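Extended warranties: read page four first

Every June the mailers start showing up, and this year they are worse than usual. If you bought a used car in the last couple of years, somebody wants to sell you a service contract on it, and they want you to decide by Friday.
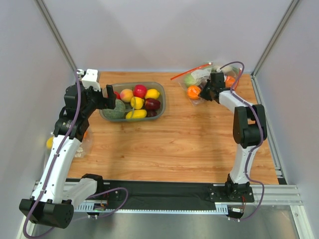
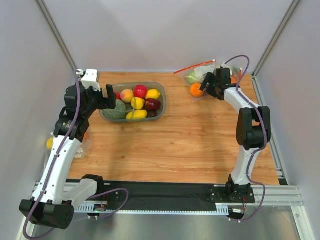
The one most of you have been forwarding to me comes from an outfit called Larkatard. Joelle Kassab sent in her copy, all 10 pages of it, along with the quote for her Vimmont wagon: $2,670 for "bumper to bumper" cover. I read the whole thing twice. Bumper to bumper seems to leave out quite a lot of what sits between the bumpers.

Page four is where the exclusions start. Seals and gaskets are out unless they fail "in conjunction with a covered component." Wiring is out. Any part that shows wear is out, and I would like to meet the part on a nine-year-old wagon that doesn't. There is also a 90-day wait before you can file a claim, during which you are paying every month like everyone else.

Then there is the labor rate. The contract pays what it calls a "reasonable regional rate" and never gives a dollar amount. Tomás Falcão had a transmission job go through under a similar plan last winter and ended up covering the gap between that rate and what his shop charges. He says the gap was bigger than his deductible. I haven't seen the invoice, so take that for what it's worth, but I have no trouble believing it.

Is there a case for buying one? Maybe. If a big repair would put you in real trouble and you know you won't save the money on your own, a monthly payment has some appeal. Ruaridh Rankin wrote to say his plan paid for a steering rack with no argument at all. Good for him. He also bought straight from the dealer and kept every oil change receipt in a folder in the glove box, and I doubt most of us could say the same.

The plan Olszewski sells at the counter is shorter and easier to read, but the wear clause is nearly word for word the same. The salesman told me it's "standard language." I'm sure it is — that was my complaint.

If you are still tempted, ask for the full contract before you give anyone a card number. Ask who pays for the teardown if the claim gets denied. Ask what happens to your money if you sell the car. A "limited time price" that shows up in your mailbox 2 weeks in a row can wait while you read.

Joelle has decided to pass and put the money toward tires.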